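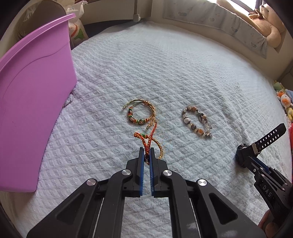 Samran Yensuk
Staff Writer, Resident Services

Residents > At Home > Storage and Care > Interviews

The Widmer residence office receives more questions about small personal items than about furniture. Bracelets, watches and charms are easily mislaid during a room change, and they are often put away in a hurry. The office's storage adviser, who has held the post for 4 years, agreed to discuss how such items should be sorted and kept.

Her advice begins with the choice of surface. "I ask residents to work on the bed, with a light-colored quilt or blanket spread flat," she said. "A bead that comes off a cord on a hard floor can travel a long way. On a quilt it generally stays where it fell."

She recommends separating braided cord from strung beads before anything else is decided. A braided bracelet with a long tail and a sliding bead will take hold of whatever lies beside it, and charms are the usual point of contact. "A leaf pendant is a small hook," she said. "Put it next to yellow and green cord and you will be picking at threads for the rest of the evening."

The office also suggests a temporary container large enough for the contents to be spread out. A plastic tub with rounded corners and a wide rim is suitable, and many residents already have one for laundry.
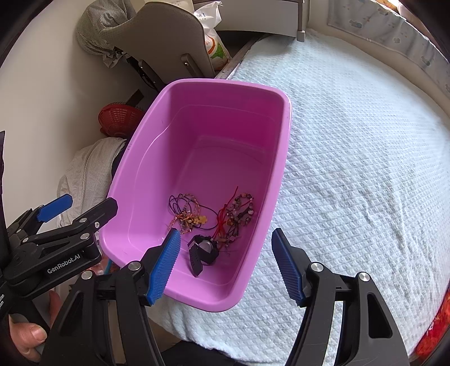 The size of the container matters more than its appearance. In a small jar, string, cord and beads settle into a single mass. In a wide tub, the red string can be kept away from the beaded strands, and a tangle can be opened without lifting it out. The adviser asks residents to begin at the loose ends. "If you pull the middle, you are making the knot for someone else to open," she said.

Watches are treated separately. The office's guidance is to place a watch on its own soft cloth once sorting is complete. "People leave the watch in with the bracelets until last," the adviser said. "I would take it out first. A metal case back marks, and so does whatever rubs against it."

For long-term storage, the office keeps a stock of Skistis fabric pouches and Cluvska drawer trays. A total of 200 pouches were given out in May, and a further 800 have been ordered for the next room change. Residents in the Wosa building may collect them at the front desk.

Asked whether worn cord bracelets should be discarded, the adviser declined to set a rule. "Some of them are frayed and faded, and the owner can tell you exactly which summer they came from," she said. "I tell people to keep those in a pouch of their own and write a date on it. We do not need the space that badly."

Residents who would like help with sorting may request a visit through the residence office.

Published 30/09/2020

4 shares | 0 comments

Sign up for the Residents newsletter. You may unsubscribe at any time.

This site uses cookies to remember your preferences. Accept | Manage settings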